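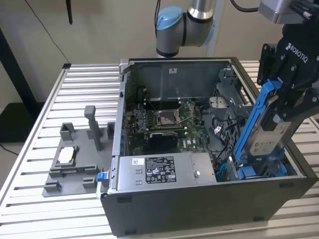 Replacing a 3.5-inch Hard Drive in a Tower PC

The procedure applies to most business towers that use plastic drive carriers and SATA connections. It does not cover M.2 modules or drives fixed directly to the chassis with side screws. Allow half an hour for the hardware work. Copying data takes longer and depends on the size of the old drive.

Before you start

Back up the old drive and confirm that the backup opens on a second machine. A full disk image is preferred over a file copy if the drive holds the operating system. We use Zunano for imaging, but any tool that can verify the image afterward is suitable.

In our test, an image holding 183 GB of used data was written to an external USB drive overnight. Set the power plan so the computer does not go to sleep during the copy.

If full-disk encryption is turned on, save the recovery key somewhere other than the computer.

Tools and parts

Replacement 3.5-inch SATA drive, same capacity or larger
Phillips screwdriver, size 2
Antistatic wrist strap
Spare SATA data cable (Kokkinos or similar, straight connector at the drive end)

Removing the old drive

1. Shut down the operating system. Do not use sleep or hibernate.

2. Unplug the power cord and all other cables. Hold the power button for five seconds to drain the remaining charge.

3. Lay the tower on its side with the removable panel facing up. Release the latch or rear thumbscrews, slide the panel back and lift it off.

4. Clip the wrist strap to bare metal on the chassis. Painted surfaces do not give a reliable contact.

5. Find the SATA data cable and follow it from the drive to the motherboard. Note the port number printed on the board. The new drive should go on the same port.
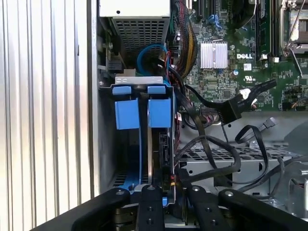
Blue SATA cable looping below the power supply vent.

6. Disconnect the data cable and then the power connector. Pull on the plug, never on the wire. If the data plug has a metal clip, press it down first.

7. Squeeze the two tabs on the carrier and pull it straight out of the cage.

8. Flex one side of the carrier outward until its pins clear the holes in the drive, then lift the drive out.

Installing the new drive

9. Fit the new drive in the carrier with the connectors facing the same way as before. All pins must be seated.

10. Slide the carrier into the cage until both tabs click.

11. Reconnect power and data. Both plugs are L-shaped and fit one way only.

12. Check that no cable touches a fan, refit the panel and reconnect the power cord.

First start

Enter the firmware setup and confirm that the drive is listed with the correct model and size. Restore the image, or initialize the disk as GPT if it will hold data only.

Drive not detected

Reseat both ends of the data cable, then try the spare. If the drive still does not appear, check that the port is enabled in setup. On the Mavero boards we tested, unused SATA ports were disabled by default.

Drive detected but slow

Read the SMART data. A rising CRC error count usually points to the cable. We replace the cable when the count goes up by over 200 in one day of normal use.

Old drives should be wiped before disposal. A quick format does not remove the data.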